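Home | Kitchen | Laundry | Sewing Box | Ask Us

Print this page | E-mail to a friend
18 Feb 2021
445 shares | 195 comments

Small marks, old fabrics and what I do about them

I had a lovely letter from Maureen Haslam in Venport asking how I keep my patchwork covers looking decent when they're out all year round (mine are, and with tea drunk on top of them most evenings!). So I've pulled together the bits I do without thinking, plus a couple I pinched from other people.

First off, I hardly ever wash a whole quilt. Old cotton hates it, the reds run, and a wet double quilt weighs as much as a small pony. I give mine a good shake out of the back door, hang it over the airer by an open window and leave it till teatime. Once a year, usually in March when there's a bit of wind about, it goes in the bath with cool water and a very mean squirt of wool wash. Press it, don't wring it. Roll it up in towels and kneel on them.

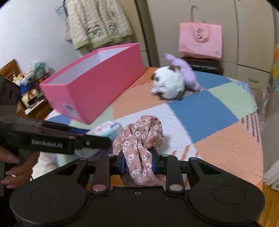 Scraps are a different matter. Anything going into patchwork gets washed first, every time, even new fabric off the roll. I once skipped it with a navy print and ended up with a grey-blue cushion that was meant to be cream. If you're worried about a colour, dab a hidden corner with damp white kitchen roll and see what comes off on it. Strips and little bits go in a pillowcase with the top knotted, or you'll be picking threads out of the machine filter for a week.

Now, marks. For a fresh dribble of tea, blot with a clean dry cloth and then a damp one, working from the outside in. Wet wipes are handy for shoes, light switches and sticky door handles, and I always have a packet on the go, but I go easy with them on fabric as some leave a tidemark. Try one on the back of a seam first.
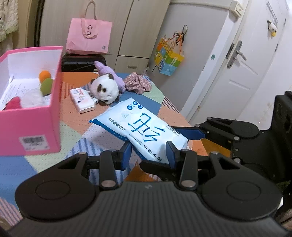
A packet of wet wipes, handy for everyday wiping.

Keep the flap pressed down properly and store the packet upside down, so the top ones stay moist. If they've gone dry, a tablespoon of boiled and cooled water poured in will bring them round for a day or two. Use them up quickly after that.

Leobardo Camacho wrote in from Cloltham to say he uses dried-up ones for dusting skirting boards. I tried it on the stairs and it picks up dog hair a treat.

More next week on moths, ugh.

Linda

Print this page | E-mail to a friend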